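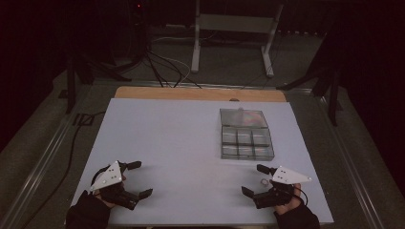

Clear box with six compartments, lid open.

Bowen Bead and Button Swap: Frequently Asked Questions
Last updated July 23, 2019

What is the swap?
People bring beads, buttons, clasps and other small findings they no longer want and trade them for things they do. No money changes hands at the tables. We meet in the lower hall of the Setmont Building in Bowen, and we also run one longer session every January.

Do I need to sign up?
For a seat at a trading table, yes. There are 35 seats and they usually fill a week or so ahead. If you only want to look, you can walk in.

How much does it cost?
A seat is $5, paid at the door in cash. Children under 12 sit free with an adult.

What can I bring?
Glass, wood, shell, metal, ceramic and plastic beads, loose buttons, jump rings, ear wires, crimps and thread on the spool. Finished jewelry is fine if you are willing to have it taken apart. Please leave glue, resin and open dye at home.

Do things have to be sorted?
Yes, at least by type. Mixed jars slow everyone down. Sorting by size within each type helps but is not required.

What kind of box works best?
Any box with a lid that closes firmly. Seed beads are the hard case, as they will slide under a loose divider when the box is tipped in a car. Before you fill a new box, put a pinch of beads in one section, close it and turn it on its side over a tray. For longer stock such as bugle beads or cut chain, look for something like the smoky gray one below, with a long divider between a back row and a front row. A tinted box makes dark beads harder to pick out, so put a paper label on each section.
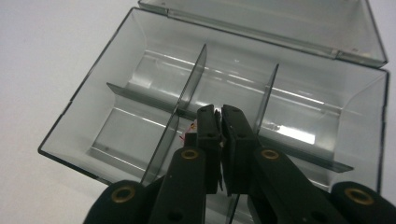 How do trades work?
Small items go by the scoop. We supply the scoops, and one level scoop of seed beads equals one level scoop of any other seed beads. Larger pieces are traded by agreement between the two people. If you can't agree, leave it and move on. A trade is final once both people have closed their boxes.

Is there a limit on how much I can bring?
Four boxes per seat. Extra boxes can stay under your chair and be rotated in after the break.

What happens to leftovers?
You can take them home or put them in the donation bin by the stairs. Last year the bin took in 116 bags, which went to school art rooms.

Where do I park?
The Pramard Street lot is free after 5. Do not use the spaces marked for Trelotel guests next door, as those are towed.

Who do I contact?
Rodel Saludo handles seats and lost items. Leave a message at the Setmont Building front desk and he will call you back, usually within two days.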